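Notes from the open day at Trosano, Zesbridge
2023-10-08, by Yoon-hee Choo

The Trosano building stands at the far end of the Zesbridge estate, a twelve-minute walk from the Trillbridge bus stop if you take the path behind the car park. The open day ran in two sessions and I had a place in the second. Visitors signed in at a side door, were given a paper badge and a floor plan, and were left to go round at their own pace. My interest was in packing: what goods are put into before they leave a building, and what that does to the goods.

The ground floor is storage. Racking runs the length of the hall, with aisles wide enough for a hand pallet truck and no more. The labels on the uprights give aisle, bay and level in that order, printed in one size and placed at eye height. Cartons are stored with the long side facing out. A notice by the stairs gave the capacity as 305 carton positions, of which 200 are set aside for footwear and the rest for small household goods. A section near the loading door was roped off for repairs to the floor.

Cartons arrive flat and are made up at a bench with a tape dispenser at each end. The tape is paper with a water-activated glue. Our guide for this part put the change from plastic tape down to recycling charges, and said it had been in place since February. I asked whether paper tape holds in a damp lorry. The answer was that it holds if the carton is dry when taped, and that most failures come from cartons stored against the outside wall.

The upper floor is where items are bagged and boxed. The work tables are large, and the surface I saw most of was a pale tan, matt and cardboard-like. A surface of this kind has two advantages over a bare hard top: goods do not slide on it, and it can be replaced cheaply when it marks. Its weakness is dust, which comes off any card once it is rubbed. On footwear with pale soles this matters, and is one argument for bagging shoes early.
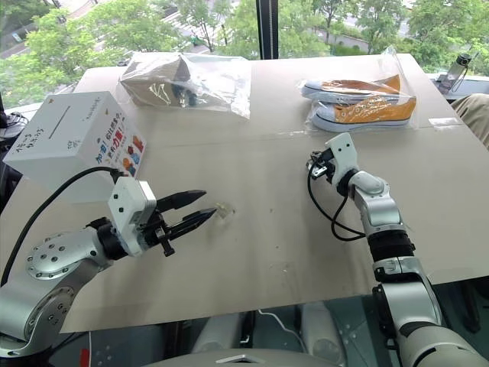
Table on the upper floor, with the printed white box and, further back, a brown item in a clear bag.

The white box was the one printed item I took notes on. It is cardboard with a slot in the top face. The Chinese text on the front reads "加油! 你比想象中更有力量!", which I would translate as "Keep going! You are stronger than you imagine!" The final characters are in red and orange, and there are small drawings beside them. Another face has a vertical line in blue, in a handwritten style, starting with the Japanese word for "memo". Two languages on two faces is a sensible arrangement for shelf display, as the box can be turned according to the market. The slot weakens the top panel, and I would not stack anything heavy on a box of this pattern.

Bagging was covered in a short talk. Trosano does not use the word "sealed" for its shoe bags unless the neck has been closed with heat or adhesive. A twisted neck is called "gathered". The distinction appears on the packing sheet, and goods marked as gathered are not sent by sea. The talk gave no figures for returns or damage, and when asked, the speaker said these were held by the customer.

The film used for samples comes from Heiskanen in two thicknesses. I handled a piece of each. The thinner one is clearer and noisier, and it holds a crease. The thicker one recovers its shape but costs more to post. For canvas I would choose the thinner, as there is little on a canvas shoe that can pierce it.

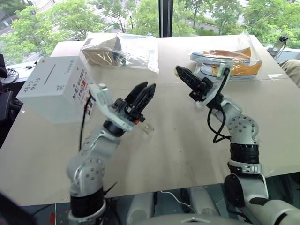 Canvas low-tops in clear film, near the window side of the table.

The pair are mustard-orange with white rubber soles and white toe caps, stacked on their sides. Laying shoes this way gives a flatter parcel than standing them on their soles, though the upper shoe then bears on the lower. With canvas this is of no great concern. With moulded or padded uppers I would want a sheet of tissue between the two. The top of the bag is loose and twisted, and the film is well creased, so reading a small label through it would take some turning to avoid the reflections.

The glass behind the table runs from floor to ceiling and looks out on trees and a paved area. Daylight is good for checking colour, within limits. Light coming through green leaves shifts the appearance of yellows and oranges, and I would do any colour matching at a lamp. Direct sun would be a further problem for dyed canvas left on the table for long periods. I asked about blinds and was told that a quote had been obtained.

Tea was served on the ground floor. The floor plan has the upper-floor toilets on the wrong side of the stairs. The visit took me a little over 2 hours including the talk.

Comments

R. from Trillbridge: I was in the first session and we were told the floor repairs would be finished before the winter. The bagging talk was shorter for us and left out the part about sea freight.

packer_jo: We went back to plastic tape after one winter. Same problem with the outside wall. Did they say what gap they leave behind the racking?

Yoon-hee Choo: They did not give a figure. I could get a hand between the carton and the wall, but not an arm.

Tam: Is the path behind the car park lit? Thinking of going to the next one and it gets dark early.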